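Taking Old Desktops Apart With a Robot Arm
Final project report, Kirnumberg Shared Workshop
April 22, 2022

Where the idea came from

The workshop in Kirnumberg has a back shelf that never gets any emptier. People bring in old office computers because they can't bear to throw them out (we are the same, so no judgment), and every September, when the new members sign up, somebody has to sit down and pull the drives, the memory and the cables out of whatever has piled up over the year. It is slow work, it is hard on the fingertips, and after the third machine you start leaving things in that you really should have taken out.

So when the time came to pick a project, we wanted to find out how much of that job a robot arm could take over, using only what we could build, borrow or bolt together in the workshop. We called the project Jelico, after the name painted on the toolbox that all our parts ended up living in, and by the time we thought of something better it was already written on everything.

We should say up front that we did not set out to build a machine that takes a computer apart from start to finish. We picked two smaller jobs. The first was moving hard drives between the computer and a holder on the table. The second was getting hold of cable connectors inside the case, close enough and straight enough to pull them. The second one sounded easy to us at the beginning and was by far the harder of the two, so most of this report is about it.

The table and the fixture

We spent the first weeks on the table, and we would do that again. Our early tries were on an ordinary workbench with clamps, and each time the case got bumped we had to teach every position over again. Moving to a slotted aluminum table fixed a lot of our trouble in one afternoon. The slots give you straight lines to work from, and once a stop is bolted down it stays where you put it.

The computer lies on its side with the side panel off, so the arm comes at everything from the top. We tried it standing up as well, the way a computer normally stands, but then the wrist has to bend sideways to get in and it kept running out of room. Laying it down also means that a dropped screw lands on the board where you can find it, and we did drop quite a few.

To the left of the computer sits the gray fixture plate. It took more redrawing than any other part of the project. The pockets in the first version were so snug that a drive would catch on the edge and tilt, and the second version was so roomy that the drives leaned over and the gripper couldn't find them again. The third one is what we kept. The drives go in a blue carrier beside the upright post, standing on edge, so there is a good flat surface on each side to take hold of.
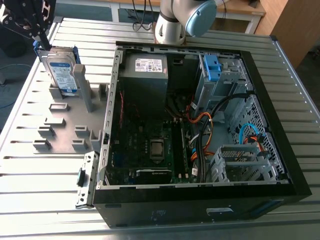
Figure 1. The open tower on the slotted table, with the fixture plate and the drives to its left and the gripper coming in over the drives.

Moving the drives

Drive handling went fairly well. The arm goes to a point straight over the carrier, comes down slowly, closes, and lifts. We taught it each position by hand and saved them in a plain list, which is an old-fashioned way to do it, but everyone in the group could read the list and fix a bad number without asking for help. Over the whole project we logged 400 drive picks. Of these, 93 needed a person to step in, mostly in the first weeks, and mostly because a drive had been put back a little crooked after the run before.

The blue release handles on the drive cage were another matter. They want to be squeezed and pulled at the same time, and two stiff fingers are not very good at that. We ended up releasing the drives by hand and letting the arm do the carrying. It felt a bit like cheating, and we argued over whether to report it as part of the task. In the end we decided to count only the carrying.

Reaching inside the case

Then came the cables. If you have ever worked inside a tower like this you will know how it goes: the power supply is in one corner, the drive cage is in another, and every wire in the machine seems to pass through the same narrow gap in the middle. A person pushes the wires aside with the back of a hand without thinking about it. The arm has no back of a hand, and our whole plan for the first month was to pretend that the wires would stay where we left them. They don't. Each time we put the case back on the table the bundle had settled in some new way.

What helped most was changing the direction of approach. We had been coming straight down, which put the widest part of the gripper right over the spot we were trying to see. Coming in at a slant, with one long finger leading, leaves a little window beside the finger where you can still watch the connector. We also slowed everything down inside the case. A full reach in and back out takes a good while now, and visitors get bored and wander off to look at the laser cutter, but we stopped snagging wires nearly as often.

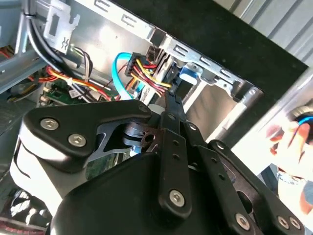

Photo: Jelico project group / Kirnumberg Shared Workshop

The connector we practiced on most is the black power plug with the yellow, red and black wires, right by the drive cage. It is a fair size, it has flat sides, and if you miss it by a little you usually touch plastic and do no harm. The blue SATA cable next to it is a different story. It loops out into the space where the gripper wants to be, and it is springy, so pushing it out of the way only works until you let go. We tried three things:

Tying the loop back before the run. Reliable, but a person has to do it every time, and that takes away most of the point.

Nudging the loop aside with the gripper before reaching for the plug. This worked on some days and on other days sent the loop straight back between the fingers.

Taking the SATA cable off first, then going for the power plug. We settled on this order. It is the same order we would use by hand, and we felt a little silly for not starting there.

A word on the gripper itself. The finger links have rows of holes along them, and we were very glad of these, as they let us try different tips without making new links each time. We went through tape, rubber sleeves cut from old tubing, and a printed tip with small ridges. The ridged tip held connectors the best, while the rubber was kinder to drives. Swapping them takes a hex key and some patience. If we had another term we would look into a tip that does both.

Results

We recorded 2,347 log entries altogether, counting every move, stop and restart. Most of them are dull reading, and we have left them out of the report, but they are in the project folder for anyone who wants them. The connector work is where we have to be modest. With the wires laid out neatly, the arm could take hold of the power plug and pull it free on most tries. With the wires left as they fell, it managed up to 8 good pulls in one sitting before something needed to be put right by hand, and on a bad evening it was a lot fewer than that.

We also found that computers of the same model are less alike than you would think. A friendly repair shop in Workum let us have several towers that had come out of one office, and in each of them the cables had been routed a bit differently by whoever had last been inside. Positions that were fine on one case were a finger's width off on the next. For the drives this hardly mattered. For the plugs it meant teaching the points again.

Working safely in a shared room

The workshop is open to everyone in the evenings, and that shaped a good many of our choices. We kept the arm at its slow setting whenever anyone was at the table, agreed that one person would always stay by the stop button, and unplugged the computers well ahead of time. Nobody in the group opened a power supply at any point. We also wrote our steps on a card that hangs on the wall by the table, and the group working on the Pollock sorting bench across the room has since copied it for their own machine, with a few improvements that we then copied back.

What we would do next

First, we would stop relying on taught points for the cables. A camera view from the wrist shows the connectors quite well once the finger is out of the way, and finding the plug in that view before each pull would save a great deal of re-teaching. Second, the fixture plate needs a place to put the small parts, which at the moment go into a coffee tin. Third, we would like to try the memory modules. The slots are long and easy to get at with the case on its side, but the clips at the ends need pressing, and after the drive handles we have some respect for anything that needs pressing.

The drawings for all three versions of the fixture, including the two that didn't work, are in the drawer under the table together with the spare tips. Please put the hex keys back when you are done with them.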